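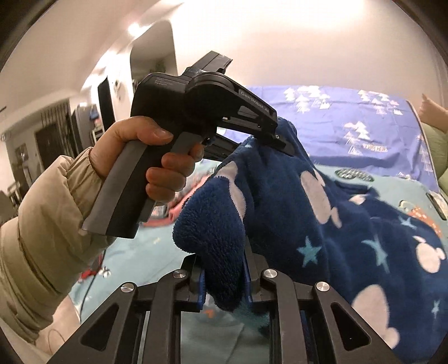

Fig. 7. Navy fleece blanket over the bed, held at the edge.

SECTION 4: FOLDING THE BED BLANKET

Applies to all fleece throws on the Flullard linen list. Quilts are in Section 5, where you will need more patience and probably a chair.

1. Clear the bed. Pillows count as clutter for the next two minutes.

2. Spread the blanket with the printed side up. Smooth from the middle outward. Fleece remembers every lump you leave in it.

3. Take hold of one edge. Get a proper fold of fabric in your grip, because a pinch of fuzz will come away and the blanket will stay where it was.

4. Bring that edge over to meet the opposite one. Match the corners. If they refuse to match, turn the blanket a quarter turn and try again before blaming the manufacturer.

5. Fold in half again the same way, then in thirds.

6. Press the air out with your forearm and set the bundle at the foot of the bed, fold facing the door.

NOTE: Large prints make crooked folds very easy to spot. Plain blankets are more forgiving and are therefore everyone's favorite.

CAUTION: Do not shake fleece over the bed. Whatever was on it will now be on the sheets.

CAUTION: Shelf bins in the Saithong closet hold some 100 liters each. They do not hold more if you kneel on them.

Revised 16 April 2025. For washing, see sheet 268.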